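Tekau Wallet Pilot: Second Progress Report to the Marnitz Fund
2020-05-22
16 shares | 2 comments

Summary

This report covers the second period of the grant made by the Marnitz Fund to Tekau for a mobile wallet and stablecoin payment service for home-based sellers. It follows the inception report delivered in March and should be read together with the revised work plan attached to that report.

By the close of the period, 227 sellers had opened a wallet and passed the basic identity check. The settlement connection with Bendano is live for incoming payments. Outgoing transfers to bank accounts remain in limited testing, and the milestone attached to them has not been met. Tekau requests that this milestone be moved to the next reporting period, with no change to the total grant amount.

Enrollment and use

Enrollment took place in the Kairys district through four local sign-up points and, after the first month, by telephone. Most enrolled sellers deal in small household goods, toys, yarn and handmade items, and take orders by text message. Few had accepted digital payments of any kind before joining.

Average payments remain small. Sellers generally keep a balance in the wallet for several days before converting it to local currency, which is longer than the original design assumed. The wallet displays balances in local currency by default, and the token amount appears only on a second screen. This arrangement was adopted after early users reported that two different figures on the opening screen were confusing. 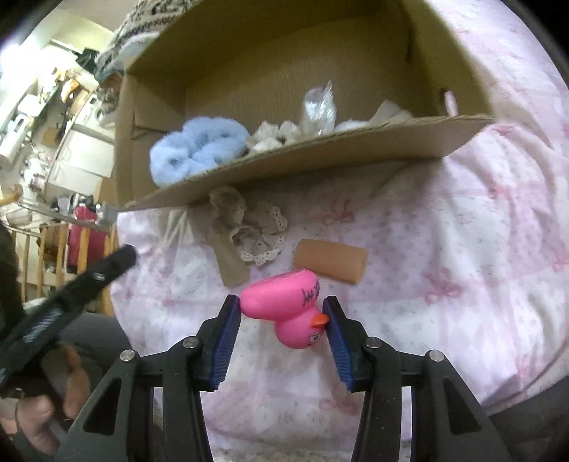
Pink rubber duck with black marker lines across the top.

Product listings were added to the wallet during the period. A seller may attach a photograph, a price and a short description to a payment link and send the link directly to a buyer. The feature was scheduled for the final phase and was brought forward at the request of the sellers' advisory group. Development costs were covered from the existing software budget line.

Technical progress

The smart contract that holds buyer funds until delivery is confirmed has been reviewed by an outside auditor. The review identified two issues of medium severity. Both concerned the handling of expired orders, and both have been corrected and retested. The auditor's letter is provided as Annex B.

Transaction fees on the underlying network rose sharply on several occasions. Tekau now groups small payments and settles them at fixed times each day. Sellers see the payment as pending until settlement is complete. Complaints about the delay were received in the first week after the change and have since declined, although the support team continues to record them as a separate category.

Work on the offline mode is behind schedule. The current build stores a signed payment on the phone and submits it when a connection returns, but it fails on older handsets with limited storage. A reduced version is under test. 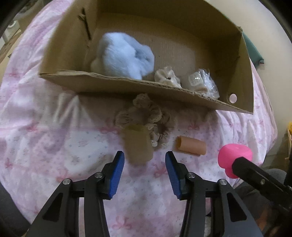 Compliance and consumer protection

Wallet limits have been set below the threshold for full identity verification. A seller who wishes to exceed the limit must present a second document at a sign-up point. The complaints procedure has been translated and is available in the wallet menu and on paper.

Legal counsel has advised that the treatment of stablecoin balances under the national payments law is still unsettled. Tekau has asked the regulator for written guidance and is awaiting a reply. Customer balances are held separately from operating funds in the meantime.

Budget

Spending is below plan in travel and training and above plan in customer support. A transfer between these lines is proposed in Annex C. No other changes are requested.

Next period

Bank transfers through Bendano will be opened to all enrolled sellers once testing is complete. The reduced offline mode will be released to a group of 16 sellers before wider distribution. Sign-up will remain open in Kairys, and no second district will be added before the Fund has reviewed the next report.

Submitted for Tekau by Liis Dambrauskienė, Program Manager

Share this report
2 comments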